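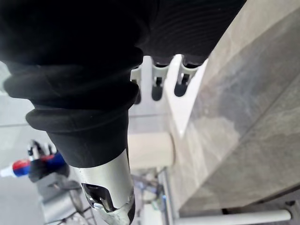 What sort of bathroom bench did the study look at? A vanity bench of the ordinary household kind, with a basin set into it and the small daily things kept close to the tap.

We kept the question that narrow on purpose. Earlier work on bathroom storage goes straight to cabinets and drawers, which are easy to draw and easy to count. The benchtop gets a line or two. But the benchtop is where the toothpaste goes down, gets picked up, goes down again. Lazaridis (our second author, who did the Lekgate visits) calls it the working edge, and we use her term from here on.

3.2 The working edge

Evangelia Lazaridis and the first author visited 15 households across Gosmont and Lekgate. Each household was asked to leave the bathroom as it was. Some didn't. Two had clearly been wiped down before we arrived and we left them in, marked T for tidied, see Table 2. Interviews were short - 8 minutes was typical - and done standing at the basin. People talk differently with the things in front of them. They point. They move a cup while explaining why it never moves.

Notes were taken by hand and typed up later the same day. Items were coded as fixed (tap, shelf, basin), resident (cup, soap dish, vase) or passing (toothpaste, razor, hair ties). The passing category gave us the most trouble. A tube of toothpaste has a home in most houses but spends a lot of its time somewhere else, and the two coders disagreed over it more than any other item. We settled on coding by where the respondent said it lived, not where it was found.

Materials were noted only where they changed how the bench was used. Glossy surfaces were mentioned again and again for showing water marks. Stone and stone-look tops were spoken of more kindly, the pattern hides things. One Gosmont respondent said she hadn't wiped hers "since April, and you wouldnt know". We did not check.

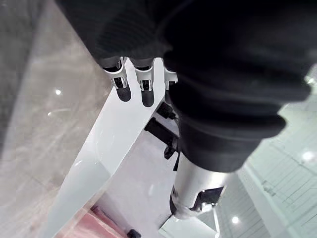 3.3 Keeping the toothpaste

Three habits came up. Standing the tube in the cup, cap down, with the brushes. Laying it flat on the bench behind the basin. Putting it up on a shelf or in the cabinet after each use, said to be the rule in more homes than actualy kept it.

The cup was prefered by people living alone. Families tended to lay the tube flat - more brushes in the cup, no room. Shelf users were the most definite about it and the most likely to complain about others in the house. Shelves with a rail were liked for stopping things going over into the basin, which we had not thought to ask about and added to the interview sheet after the Lekgate pilot, 21/09/2022.

Squeezing is a related matter and we record it briefly. From the end, from the middle, no method at all. Respondents who squeezed from the end also tended to hold the tube over the basin while taking the cap off. Drips, they said. Caps too: a screw cap dropped on the bench rolls, dropped in the basin it goes for the plughole. Figure 3 has a tube held at a slant over a basin, cup and toothbrush in the back corner of the bench, flowers in a small vase beside the tap.

Figure 3. Toothpaste over the basin, with the cup, shelf and vase behind.

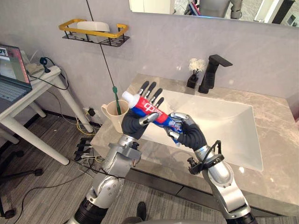 3.4 Decoration at the basin

Vases were a surprise. Coded as resident items but they behave like fixed ones, people clean around them. Artificial flowers were defended on grounds of steam and poor light. Placement was nearly always back of the bench, near the tap or in a corner, out of reach of elbows. Lacroix households (the new flats, added late) had fewer, the benches there being shallower. Full placement codes in Appendix B.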